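3.2 Collecting demonstrations by hand

Demonstrations were recorded in ordinary homes in Bokotham and Hundell, no lab mock-ups. Each demonstrator got one hand-held gripper, a one-page sheet and a short practice on a tea towel. Task set kept small: fold, flatten, stack, carry to the end of the bed. Total after cleaning, 2,202 demonstrations, of which 951 are cloth folding. A further 300 were kept back for testing and never seen in training.

We also recorded 656 by remote control, same tasks, same wording on the sheet. Slower going. Operators said thin cloth was the worst, they couldnt feel when both layers were caught and tended to close the fingers too early.

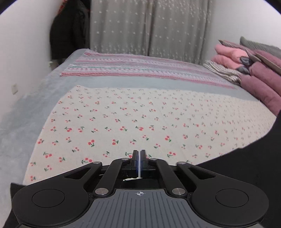 Figure 2. Hand-held gripper over a bed with a cherry-print cloth laid flat on it.

Bedding was left as the household had it. Colours, patterns and the amount of stuff on the mattress vary a lot between homes, and we did not try to even this out. Demonstrators were asked to keep the finger tips in view the whole time and to start again if a grasp slipped twice. Some ignored the second part; those runs are still in the set, labelled as recoveries.

Labels follow the Brurnier scheme with one change: "pinch" and "scoop" are seperate. Yu, our home robot arm, has the same finger shape as the hand-held tool, so finger opening is copied over directly with no rescaling. Wrist paths are smoothed first. Failures from the smoothing step are covered in 4.1.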